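Streaming the Skurnisa Cup final on a slow line
April 2025

The Skurnisa Cup final kicks off at 8 p.m. local time, and the club site carries the only legal stream outside the region. I watched both semifinals on it, so these are my notes on settings.

The player runs on Gumalov, which picks a bitrate when you press play and then seldom changes it. If your line is busy at that moment, you are stuck with a soft picture until you reload. Load the page 14 minutes early, let the holding card play, and reload once before the teams walk out. My delay behind the radio commentary was around 40 seconds in the first semifinal. Turn off score alerts on your phone. 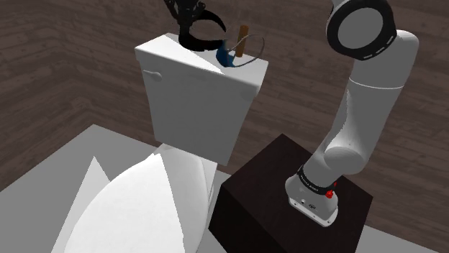 Captions are off by default and sit under the second menu, next to audio. There are 2 audio tracks. The first has Folasade Olaniyan on commentary, and the second is stadium sound only. Switching tracks during play drops the picture for a moment, so do it at a throw-in.

On the match itself, Ocampo have the better midfield and press high from goal kicks. Wumico will probably sit deep and play long to the left. Konrad Jasińska missed the semifinal with a calf strain and trained apart from the squad this week. If he starts, expect a back four. If he does not, they go to three and give up the wide areas.

The ground holds 1,445 and is sold out. A replay should go up the next morning under the Matches tab, and the semifinals stay there until May.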